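**Altside shared workshop, November. For immediate release, or whenever you get to it.**

# Home-Built Robot Named Cluder Takes On Housework, One Dustpan at a Time

The members of Altside, a shared workshop with a kettle and strong views on wire strippers, are pleased to introduce Cluder, a two-fingered household robot built on evenings by people who could have been cleaning their own homes.

Cluder was started by Berkay Keskin and Melahat Yaman after a talk over tea about who should sweep up. The sweeping was put off while they designed a machine to do it. The design took seven months and 1,432 lines of code, 466 of which Keskin describes as "comments apologizing for the other lines."

The first public demonstration covers the tools of the trade. Cluder can grip a plain plastic dustpan by the handle, a job that called for three redesigns of the fingertips. A glossy handle is a poor friend to a flat finger, and the early fingertips dropped a good many of them. 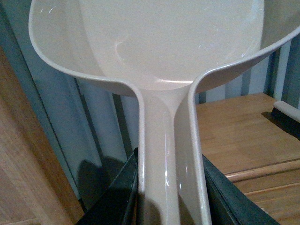

## Why a bedroom

Most home-built robots learn on blocks. The Altside team felt that blocks were unlikely to need tidying by an adult, and went for furniture. The practice area has a bed with a gingham sheet, a cartoon-print pillow and a wooden headboard, with office desks a short walk away for anyone who needs to answer email.

"We wanted a room that looked lived in," said Yaman. "Then we had to live in it, so that part came easily."

The list of things to pick up was drawn up by Güven Ertürk, who was told to include awkward shapes and took the instruction to heart. It has ten entries. The mannequin leg is number four.

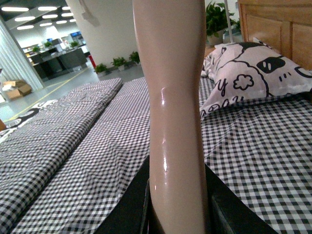 Ertürk stands by the list. Long, smooth, curved things turn up in every house, he points out, and a robot that can only handle boxes will be of use mainly to people who own boxes. Entry five is a rolled-up yoga mat. Entry six has been withdrawn after complaints.

The brush came next. Members had assumed that it would be the easy one, with a proper grip and a hole for hanging it up. They had not thought enough about bristles, which hold one side of the brush off the table and make it rock when nudged. Muammer Başaran, who wrote the grasping code, has asked that his remarks from that evening be left out of this release. 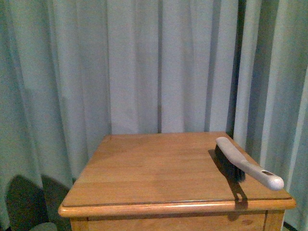 *The brush on the practice table.*

## What Cluder can't do yet

The team would like to be clear about the following before anyone sends money:

- **Sweep.** Cluder can hold a brush. Moving it with purpose is planned for the next version.
- **Stairs.** No.
- **Cables.** Thin white ones on a pale floor are the hardest thing on the list. The fingers have to come down almost to floor level, next to the leg of the nightstand, and close on something barely thicker than a shoelace. Başaran is rewriting this part and would welcome quiet.

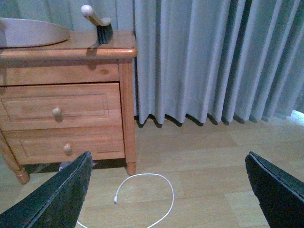 ## Plans and parts

Drawings for the fingers, the wrist bracket and the code will be free to copy once Güven Gökçe has finished the parts list. Gökçe notes that two of the screws came out of a drawer marked "misc" and may be hard to source elsewhere.

The workshop is open to visitors from 7 in the evening. Anyone who wants to try the controls is welcome to, after a short safety talk and a slightly longer one on putting things back where they were.

## About Altside

Altside is a member-run workshop for people who build things at home and have run out of home. Past projects include a bread oven door, a bicycle trailer and Nandemo, a label printer that was meant to sort out the "misc" drawer.

**Press contact:** Melahat Yaman, at the workshop. Please knock loudly, as the extractor fan is on.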